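Checking a signed download before you install it

Drivusora releases come as three files: the archive, a checksum list and a detached signature with the ending .sig. The checksum list alone protects against a damaged transfer. The signature covers the list, so both steps are needed.

Step 1. Get the Wuko signing key from the key page, over a different connection than the one used for the archive. Import it into your key store.

Step 2. Compare the fingerprint. Read all of it, in groups of four characters. Short key IDs can be forged on an ordinary desktop machine and must not be used.

Step 3. Run the verify command on the checksum list, naming the .sig file first and the list second. The output must contain the words "Good signature" and the fingerprint from step 2. A warning that the key is not certified refers to your own trust settings and does not affect the result.
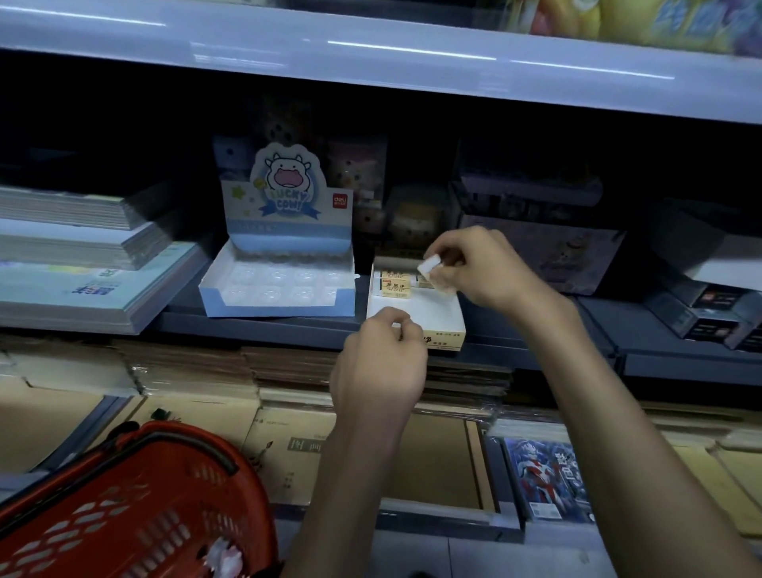 Thu Lý wrote to point out that the verify command returns exit code 2 when the key is missing, and that a script testing only for exit code 1 will treat the archive as valid. Test for zero and stop on everything else.

Step 4. Compute the SHA-256 hash of the archive and compare it with the line in the list. Use the check option of the hash tool. Comparing by eye is error-prone.

Keys expire. The current one was issued in February and is valid for 60 weeks. Refresh it before each major release. If the refresh reports a revoked key, delete the archive and start again from step 1.

Last changed Jun 21, 2019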